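Widance moves its code library to an open license

Nollton, 2020-02-13 – The software company Widance today publishes the full source code of Rey, its library for reading old file formats. Rey supports 52 formats and was sold until now only with a paid contract.

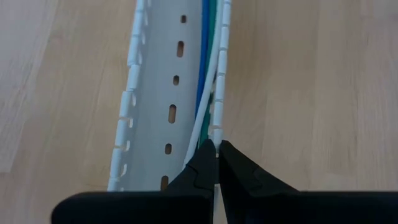 Users at Warkum welcomed the step, but they asked that the old versions stay online for at least one more year. Widance has agreed to this. The code comes with 267 automatic tests – nearly all of them were internal before.

Existing contracts continue without change until they end.

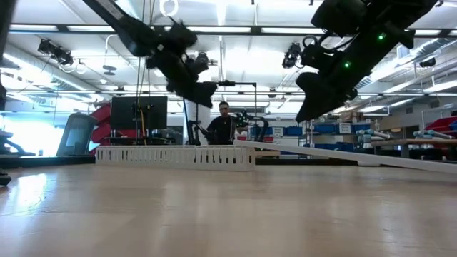 Can a company use Rey inside a product that it sells? The new license allows this, if the copyright notice is kept in the product.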